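Grazing Management Short Course
Handout 6: Estimating Forage and Setting a Stocking Rate
Instructor: Rekha Pandey

Read this handout before the field session. Bring a clipboard, a calculator and your own paddock map.

6.1 Terms

Standing forage is the dry weight of plant material above the soil surface on the day of sampling. Available forage is the part of it the animals are allowed to take. Residual is what stays behind. Students often mix up the first two, and the error always runs in the same direction: too many head on the pasture.

Stocking rate is animals per unit of land over a whole season. Stocking density is animals per unit of land at one moment. A paddock may have a high density for two days and still belong to a system with a modest stocking rate.

All weights in this course are dry weights unless marked otherwise. Fresh clippings in spring can be mostly water, so a fresh weight tells you very little until it has been corrected.

6.2 Clipping and weighing

Use a square hoop of known area. Choose the sample points on the map before you walk out, then go to each point and drop the hoop where your boot lands. Do not shift it to a better-looking patch. Clip everything rooted inside the hoop to ground level, leave out last year's gray litter, and bag it by point. Plants that lean in from outside are pushed back out. Plants rooted inside that lean out are clipped.

Take 15 samples in a uniform paddock and 25 in a mixed one. If the paddock has a wet draw or a shaded edge that makes up a real share of its area, sample that part by itself and keep the two averages apart until the end.

Dry the bags in a forced-air oven until two weighings in a row agree. A microwave will do for small amounts if you work in short bursts and keep a cup of water inside.

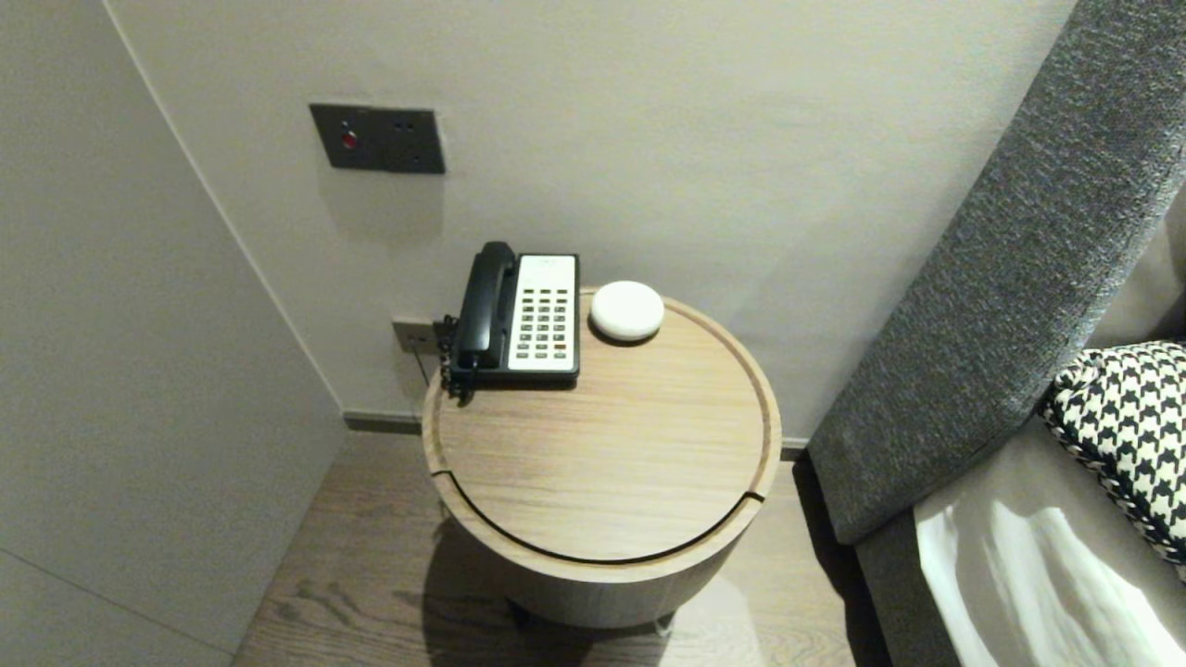 Once the weights are steady, subtract the bag. Paper bags pick up moisture from the air, so dry and weigh an empty one along with the rest and use that figure for all of them.

Convert to pounds per acre with the factor for your hoop, printed on the inside cover of the course binder. Enter each point on its own line. The spread among points matters as much as the average, and it can't be recovered from a total.

6.3 Worked case: the Mekberg paddock

The Mekberg paddock is a cool-season grass stand with some clover, grazed once in early spring and then rested. The class average was 1,644 pounds of dry matter per acre. The plan calls for a residual of 500 pounds per acre.

Forage above the residual: 1,644 - 500 = 1,144 pounds per acre.

Not all of this will be eaten. Trampling, fouling and plain refusal take a share. For this exercise we allow 25 percent for those losses, leaving 858 pounds per acre as available forage. Divide that by the daily intake of one animal to get animal-days per acre, then multiply by the acres in the paddock.

The loss figure is the weakest number in the chain. It changes with the length of the grazing period, the weather and the age of the stand. Cyril Cheetham's notes on the Trostari plots (binder, tab 4) list losses by length of stay, and you should read them before picking a figure for your own land.

6.4 Common errors

Sampling along the fence. Animals walk there and the growth is not typical.

Counting forage the stock will not touch. Coarse weeds should be bagged separately and left out of the total.

Using one spring estimate for the whole season. Growth slows, and the rate must be checked again before each move.

Rounding early — carry the full figure through and round at the last step.

6.5 Assignment

Sample one paddock, complete the record sheet and write one page on how you chose your loss figure. Attach the map with the points marked. Sheets without a map will be returned. Ankica Spahić will check the arithmetic, and questions about hoop factors go to her.

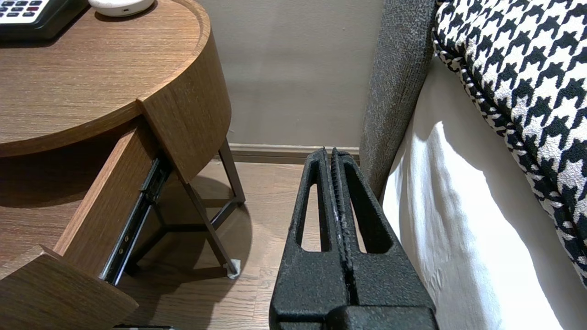 Garg, 31 March 2018

Changes to Handout 6 since the December printing:

Section 6.2 now asks for an empty bag to be dried with the samples. The older version used the weight printed on the carton.

In section 6.3 the residual is stated before the losses are taken off. The earlier order took losses from the whole standing crop and gave a lower answer. Anyone holding an old copy should rework the problem.

The Sastico plot data have been moved to Handout 7, where Vandana Prajapati covers regrowth and rest periods.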